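Mundero Exhibition Plinths and Display Blocks

Supplied by Kowalczyk Gallery Furnishings

Product overview

The Mundero range comprises free-standing plinths and display blocks for museums, libraries, schools, university collections and places of worship. Each unit is made to order in our own workshop and delivered fully assembled. The range is suitable for permanent galleries and for temporary exhibitions where pieces must be moved between rooms or held in store between seasons.

The range was revised in February following comments from existing customers. The principal changes are a stiffer internal frame, a wider choice of painted finishes and a new recessed base – available on all sizes – which allows the plinth to be lifted with a standard pallet truck.

Construction

Plinths are built around a softwood frame with moisture-resistant board fixed to all outer faces. Joints are glued and pinned, then filled and sanded before painting. No fixings are visible on the finished surface. The top panel is supported at the centre as well as at the edges, so that a small heavy object may be placed anywhere upon it.

Units intended for use with a display case are supplied with a routed channel in the top panel to receive the cover. Covers are made from clear acrylic or laminated glass and must be ordered at the same time as the plinth to ensure a correct fit. A lockable compartment for conditioning material can be built in beneath the case floor. Access is from the rear.

Ballast

Tall and narrow units require ballast. A shelf is provided inside the base for this purpose, reached through a removable panel on the underside or at the back. Ballast bags are sold separately. Customers displaying objects on loan are advised to check the lender's requirements before choosing between a ballasted plinth and one that is fixed to the floor.

Sizes

Standard plinths are offered in square and rectangular footprints and in a series of heights suited to seated, standing and mixed audiences. The full size table is contained in the Mundero ordering guide. Non-standard dimensions may be requested, subject to a drawing being approved in writing by the customer before work begins. Any single dimension may be made up to 2000 mm. Units above this limit are built in sections and joined on site by our fitters.

Finishes

All units are painted in a water-based, low-odour coating and are left to cure in the workshop before packing. Customers with sensitive collections should allow a further period of airing before objects are enclosed in a case. Our technical office can provide guidance on request.

The standard finish is matt. A satin finish is available for areas where frequent cleaning is expected, such as children's galleries and entrance halls. White and pale grey are held in stock and carry no additional charge. Other colours are mixed to the customer's reference.
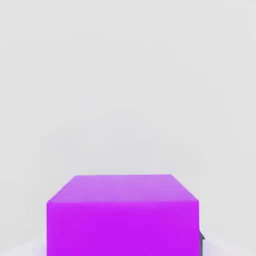

Colour should be chosen with the lighting of the room in mind, particularly where the paint is to be matched to a wall or to printed panels. A plinth painted in a single colour will seldom appear as one colour once it is in position. On a plain purple block seen from slightly above, the top face reads as a soft lavender and the side beneath it as a noticeably deeper shade. The difference is more marked under overhead lighting, and we therefore recommend that painted samples be viewed both flat and upright before an order is confirmed. Up to 5 sample boards are supplied free of charge with each quotation.

Care and maintenance

Surfaces should be dusted with a soft dry cloth. Marks may be removed with a damp cloth and a mild soap solution, tested first on the rear face. Solvents and abrasive pads must not be used. A small tin of matching paint is included with every coloured order for touching in chips and scratches.

Plinths should be lifted from the base – never by the top panel or by an attached case – and stored upright in a dry room.

Delivery and guarantee

Orders are normally dispatched within 36 working days of drawing approval. Delivery is by our own vehicles to a ground-floor entrance. Carriage to upper floors can be arranged where a goods lift is available and its internal measurements have been supplied in advance.

The range is guaranteed for 2 years against faults in materials and workmanship. The guarantee does not extend to units that have been altered, repainted or used outdoors.

Enquiries

Quotations and drawings: Meriem El-Sayed, Institutional Sales
Materials and conservation queries: Ea Snorradóttir, Technical Office

Page last revised March 18, 2021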